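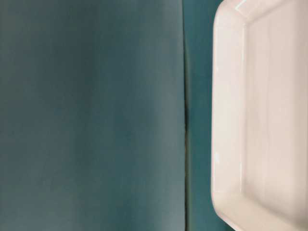
How should a plain white storage tub be cleaned and put away so that it stays usable for food?
Wash it in hot water with washing-up liquid, rinse it twice, and leave it upside down on a rack until the inside corners are dry. Store it with the lid off.

Rounded corners are easier to keep clean than square ones, but residue still collects where the wall meets the base. Use a soft brush there. A scouring pad scratches most plastics, and scratches hold fat and colour.

Stains. Tomato and turmeric marks respond to a paste of bicarbonate of soda and water, left on for 80 minutes and rinsed off. Repeat once if needed. A faint yellow tint that remains does no harm.

Smells. Fill the tub with warm water and 5 teaspoons of bicarbonate, leave overnight, then wash as normal. Lemon juice masks onion for a day or so and does little more.

Lids. Wash the groove separately. Where there is a loose seal, lift it out with the handle of a teaspoon – a knife will nick it – and dry it flat.

Stacking. Nest tubs of the same size only. A smaller tub pushed into a larger one tends to jam; run warm water over the outer one and twist gently. Keep the lids upright in a rack or a deep drawer.

Labels. Masking tape on the short side comes off cleanly if removed before washing. Once it has been through hot water the glue stays behind, and cooking oil rubbed in with kitchen paper will shift it.

Precious Moodley adds that tubs used for raw meat should be marked on the base and kept for that purpose.

Last revised Jun 1, 2026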